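Notes from the Rundenine open day, 9/2/21

I went along expecting to be sold something, and for the first half hour I was. Then the engineer running the kitchen demonstration sat down with me, and the talk got a bit plainer.

The kitchen is called Grube. It exists only in software, and so does the arm that works in it. Visitors watch on a screen while the arm has a go at jobs around a toaster oven.

"People ask where the real one is," the engineer told me. "I say you're looking at where the work gets done. We can reset it as often as we like and there's no mess." 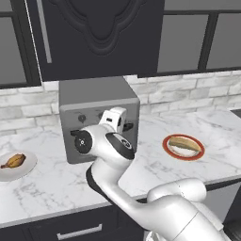
I asked how many goes it had taken to get this far. The answer was 2,774 since March, all on the same oven, in the same kitchen. How many had gone well? "It depends what you call well. If you mean the way you'd want it done at home, 830."

That is fewer than a third, and it wasn't on the poster by the door. The poster had the number 100 on it in very large type, from the best batch of runs. I said this seemed a bit cheeky. "I didn't make the poster," the engineer said.

We talked about why an oven. A door that folds down, a rack inside, knobs to keep clear of: it is an awkward thing to reach into, I was told, and the arm has to plan its way round all of it. 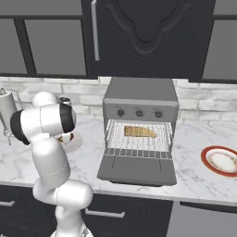
My own oven at home has a door that sticks and a tray that has warped. Does Grube have anything like that? "Not yet. Pronico are writing us some worn parts." Pronico supply the software underneath, and the worn parts were first promised two years ago.

And crumbs? "No crumbs."

I pressed on the matter of a real arm in a real kitchen. A trial is planned at Grikumis, the firm's other site, but there was no date for it. "When it's ready" was as far as I got, and when I asked who decides that, the engineer laughed and said it went above both our heads.

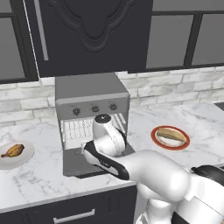

To be fair, I was given straight answers all afternoon, which I can't say of the talk in the main hall. "I'd sooner you went home doubtful," the engineer said. "The doubtful ones come back and ask how it's going."

I have asked to be told when the Grikumis trial starts. They took my email address at the desk, along with my badge.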